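Calodura Boards > Home & Household > Off Topic Lounge

Thread: Is there a polite way to stop a group gift

mothballpete
Started January 29, 2025

My wife's office does group gifts. Birthdays, babies, new puppies, a guy's knee surgery. She has been there 2 years and by my math we have put in close to $1,000, most of it toward scented things in baskets. Her own birthday fell on a long weekend and got her a card with eleven signatures, one of them spelled wrong, and it was the boss's.

Now there's a retirement coming and the suggested amount is $200 a head. For a man she has spoken to twice, both times about parking. Is there a way out of this that doesn't end with her eating lunch in the car?

gravyboat_ann
She says "I already got him something" and then gives him a card. Worked for me through three managers and a merger.

Ziline
Two hundred dollars A HEAD? What are they getting him, a horse?

mothballpete
A watch. He's retiring. He will finally have no reason to know what time it is.

gravyboat_ann
My dad got a watch and wore it every day until the band fell apart. Let the man have his watch. I just wouldn't pay for it.

Florero
Going to be the unpopular one here. I ran the envelope at my last job for years and people like you were the reason I quit doing it. Everybody wants cake. Everybody signs the card. Then the envelope comes around and suddenly they're on an important call. I covered the shortfall out of my own purse more times than I told my husband about.

The amount is silly, I'll give you that. But "I barely know him" is what people say about every single person, and if you added it all up no one in the building would ever get so much as a balloon.

mothballpete
I would be fine with no balloons.

Florero
You would. Your wife works there. Did you ask her?

mothballpete
I am choosing to let that one go by.

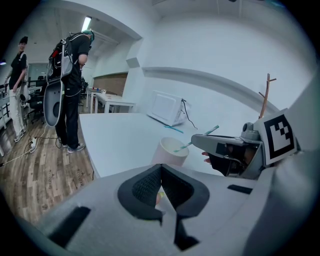

Anyway, I went and asked her. She says it isn't the money so much as the spreadsheet. There is a shared spreadsheet. It has a column for names and a column for amounts and anybody in the department can open it. Last time, a new hire put in ten bucks and then went back that afternoon and changed it to forty. My wife says you could see the edit history.

Ziline
Oh no. No no no. That isn't a gift, that's a utility bill.

tuber_and_sons
The spreadsheet is the whole problem. Where I work it's a plain envelope with a checklist of names stapled to it. You cross off your name when you've had it, and you can put in a fifty or a gum wrapper for all anyone knows. We've raised enough for some pretty decent stuff that way. Also one gum wrapper.

Florero
OK, I didn't know about the spreadsheet. I take back maybe half of what I said. Edit history is nasty.

gravyboat_ann
Which half?

Florero
The part about him. I still think the knee surgery deserved a basket.

hsieh_fan_88
Our place had this exact fight, and it ended when Feng-yi Tsang in payroll just sent around a note saying five dollars a month, taken out if you opt in, and it covers everybody the same. Same cake, same card, same gift card, whether you're the VP or the guy who refills the copier. Took her one paragraph. People grumbled for a week and now I couldn't tell you who's in and who isn't.

tuber_and_sons
Disagree with that, sorry. We tried a flat fund and it turned into a pot of money nobody would spend. It got up to about $2,000 and then there were meetings over what to do with it. Venkatesh Kamath wanted a foosball table. We now own a foosball table — it has one ball, and Venkatesh keeps it in his desk.

Ziline
Sounds like Venkatesh won.

tuber_and_sons
He did. He's also very good at foosball, so it's not even fun to complain to him.

mothballpete
Update. She put in $25, wrote "25" in the column in the same size type as everybody else, and closed the laptop. Within the hour four other people had changed theirs to 25. One of them was the boss.

gravyboat_ann
Hero. Put her name on a basket.

Florero
Good for her. Does he still get the watch?

mothballpete
A smaller watch, I'm told.

hsieh_fan_88
Get her a proper birthday card this year, Pete.

mothballpete
It's in August. Remind me in July. And somebody tell me how to spell her middle name, I have always just sort of mumbled it.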